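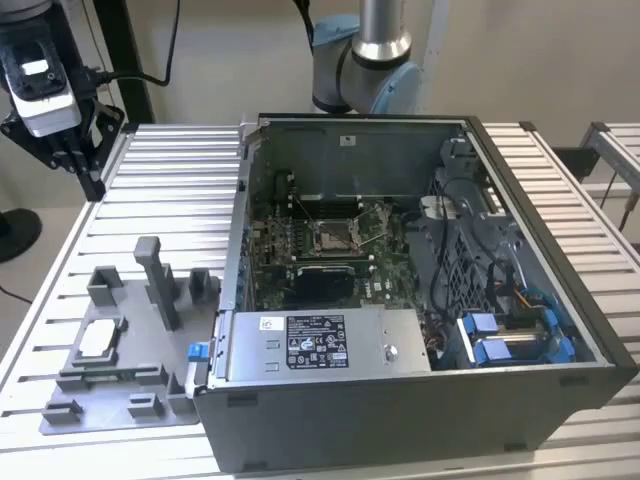
Petra Hollins
Hardware Editor

Toslow issues resistor notice for Mutholm component transcoder

Toslow has issued a service notice covering one production run of the Mutholm, its RGB-to-component transcoder board for older game consoles and home computers. The notice applies to 1,398 boards of revision C, all populated at the company's Tuominen assembly site. On affected boards the series resistor on the luma output, marked R20 on the silkscreen, has the wrong value. Of the run, 1,007 boards were shipped to buyers and resellers. The remaining 391 are being held and will be reworked before sale.

According to the notice, the resistor should be 75 ohms. The part fitted is 47 ohms. Both values use the same surface-mount package and the same footprint, and the board passes the power-on check either way. Toslow describes the problem as a signal level fault and not a safety issue. Owners can keep using an affected board while waiting for a repair, although the company recommends against using one for capture work where levels matter.

The Mutholm takes analog RGB with composite sync at its input and produces luma plus two color difference signals at its output. Each output passes through a video driver with a gain of two, then through a series resistor. With a 75 ohm resistor on the board and a 75 ohm load in the display, the signal is halved at the load and arrives at its intended level. With 47 ohms in series, less of the voltage is dropped on the board and more of it reaches the display. The luma signal is then 23 percent higher than it should be. The two color difference outputs use separate resistors from a different reel and are not affected.

In practice the fault shows up in a few ways. Bright areas lose detail, which is easiest to see in clouds, snow or white text on a pale background. Colors look weak, as the color difference signals are at normal amplitude while luma is too high. The sync pulse on the luma line is also larger than normal. Most displays tolerate this, but Toslow says some capture devices with automatic gain control will respond to the larger pulse by lowering the gain of the whole luma signal. In that case the picture may look correct in brightness and still show faint ghosting on hard vertical edges, caused by the impedance mismatch on a long cable.

Toslow notes that these symptoms overlap with those of an unterminated cable, a missing load at the display and a console with a failing encoder. The notice asks owners to check the board before sending it back.

Identifying an affected board

The revision letter is printed next to the power input. Boards marked A or B are outside the scope of the notice, as are revision C boards with a white dot of paint on the shield of the input connector. The dot marks boards that have already been measured and passed. A revision C board with no dot should be checked.

The check needs a multimeter and does not require any soldering. Power must be off and both the input and output cables disconnected. One probe goes on the center pin of the luma output and the other on the test pad labeled Y OUT, on the driver side of R20. A good board reads 75 ohms and a bad one reads 47 ohms, in both cases plus the resistance of the meter leads. Toslow advises against reading the value from the top of the part. The marking is small, and on part of the run it was covered by flux residue.

A reading well below 47 ohms points to a different problem, most often a solder bridge, and should be reported separately. An open reading usually means the probe is on the wrong pad. The silkscreen label on revision C sits between two pads, and the correct one is closer to the board edge.

Owners with an oscilloscope can also check the level directly. The luma output should be terminated with 75 ohms at the scope, and a full white field should measure 1 volt from the bottom of the sync pulse to peak white. An affected board will show 1.23 volts. The notice includes a reminder that an unterminated reading will be close to twice the normal value on any working board and is not evidence of a fault.

Repair options

There are three routes. Boards bought directly from Toslow can be returned for rework at no charge, with shipping paid in both directions. Boards bought through Karnadex, the main reseller, go back through Karnadex under the same terms. Owners who prefer to do the work themselves can request a replacement resistor by mail, and the company says a self-installed part from this program will not affect the warranty.

Quoted turnaround for a returned board is 20 working days from receipt. Karnadex says its own handling time is included in that figure. Neither company is offering advance replacement for now, as the held stock has not been reworked and revision C is the only version in production.

Boards that have been installed inside a console are accepted, but the board must be removed first. Complete consoles will be refused. Toslow asks that installation wires be desoldered, not cut flush, so that the pads can be cleaned and tested. A board with lifted pads on the input side will still have R20 replaced, although it will go back without a pass mark if it cannot be run through the full test.

For owners doing the job at home, the replacement is a 75 ohm part with one percent tolerance in the 0603 size. It has no polarity. The left end of R20 connects to a wide trace and needs more heat than the right end, and the notice suggests adding fresh solder to both ends before lifting the old part. The plastic body of the output connector is close by and softens under hot air. A fine-tipped iron is recommended for that reason, with polyimide tape over the connector if hot air is the only tool on hand.

One workaround that has been passed around on user forums is to add a 28 ohm resistor in line inside the cable. This does bring the total to 75 ohms and corrects the level. Toslow does not support it, mainly on the grounds that the same cable would then give a low level and a mismatch on any correct board. Turning down the contrast on the display is also mentioned in the notice as a poor substitute. It hides the clipping only if the display's input stage has enough headroom, and it reduces the color along with everything else on many sets.

Cause

Toslow traces the fault to a reel loaded in the wrong feeder position during setup at Tuominen. The 47 ohm part is used elsewhere on the same board, in the sync path, where the value is correct. The sync path was fed from its own reel and has the right parts throughout the run. Automated optical inspection compared each part against its outline, position and solder joint, but the system had not been set to read resistor markings in this size.

Electrical testing did not catch it either. The production fixture for revision C measured luma at a high-impedance input, without a load. With no load current flowing, a series resistor drops almost no voltage, so a 47 ohm and a 75 ohm board give the same reading. The fixture used for revisions A and B did have termination on all three outputs. It was replaced when the output connector moved, and the load on the luma line was left off the new drawing.

The problem came to light after a reseller's bench check in September, in which seven sealed boards were measured with a terminated scope and all seven showed the high level. Toslow then measured the held stock and found the wrong part on every board from the run that did not already carry a pass mark. The company has not said how many of the shipped boards carry the mark, and the total of 1,007 covers both marked and unmarked units.

Changes to production

A terminated fixture is now in use, with a separate pass window for each of the three outputs. Inspection has been extended to read resistor markings where they exist, and the first board after any feeder change will be measured by hand at each output resistor before the line is released. The 47 ohm part in the sync path will move to a larger package in revision D so that the two reels can no longer be swapped without a placement error. Revision D has no other electrical changes and does not have a release date.

Firmware is not involved. The Mutholm has no programmable parts, and the notice warns against third-party files that claim to correct the levels.

Reworked boards from the held stock will be sold as revision C with the white dot and a second mark, a blue dot next to R20. Karnadex will list them at the standard price and expects to resume orders once the first batch has cleared testing. Open preorders remain in the queue and can be canceled for a full refund until they are packed.

Return requests need the revision letter, the measured resistance and the original order number. Boards sold second-hand are covered, and buyers without an order number can send a clear photo of both sides of the board in its place — the lot code is on the underside, below the power input.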